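Chapter 4
What Households Say They Throw Away

Most of what we think we know about food waste in the home comes from asking people. That should worry you more than it seems to worry the people who write the reports. A survey form arrives, somebody fills it in at the end of a long day, and a month later the answers come out the other side as a percentage with a decimal point.

Take the Parry study, run over one November in the suburb of Trarham. It set out to recruit 500 households and got 48 completed diaries. Of those, 19 recorded no wasted fruit or vegetables at all for the whole month. Perhaps Trarham is full of very careful cooks. It is easier to believe that a brown banana doesn't feel like waste to the person putting it in the compost, or that the diary was filled in on the last night from memory.

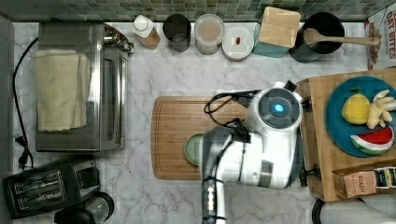

The trouble starts with the word itself. Does a carrot top count? Potato peel? Half a loaf fed to the chooks? The Parry diary left this to the householder, then added up the answers as though everyone had used the same rule. A later trial in Grostance weighed kitchen bins at the kerb, and its organisers were pleased with how objective this was. Yet a bin can't tell you what went down the sink, and 35 of the homes had a compost heap that was never weighed.

This chapter looks at both methods and at what each one misses. Before reading on, write down what you threw out of your own kitchen yesterday. Then go and check the bin, and keep both lists for the exercise in Section 4.3.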